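Fixed charges and minimum batch sizes in a MIP

Suppose a production quantity x must be either zero or between 12 and 80 units, and any production at all costs a set-up charge of 106. A variable of this sort is called semicontinuous. Some solvers accept it directly; the steps that follow work in any of them.

Step 1. Add a binary variable y, with y = 1 if the line runs.

Step 2. Add the two linking constraints:
x <= 80 y
x >= 12 y
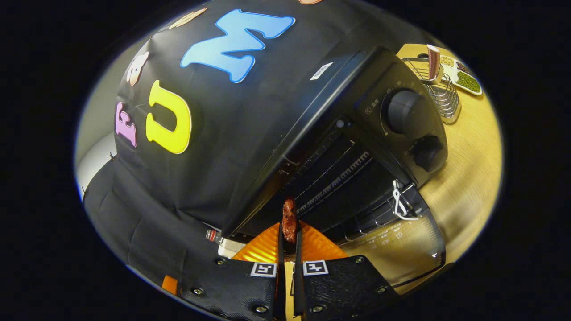
Black toaster oven on a light wooden tabletop.

Step 3. Add 106 y to the cost you are minimising.

If y = 0, both constraints force x = 0. If y = 1, x lies in the permitted range. Use the tightest upper bound you can defend. Replacing 80 with 100 gives a weaker relaxation, and the solver will usually branch more.

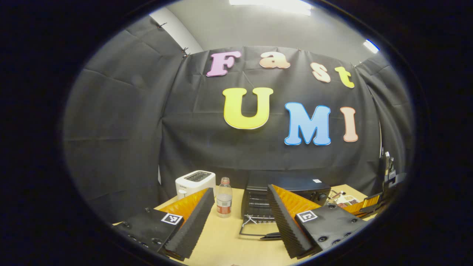
With several periods, index x and y by t and repeat the pair for each one. If capacity differs by period (a shutdown in August, say), use a separate bound for each t.

Check the integrality tolerance too. A y of 0.000001 counts as zero in most solvers but still lets a little x through when the bound is large.

Vasanthi Bhattacharjee, April 5, 2023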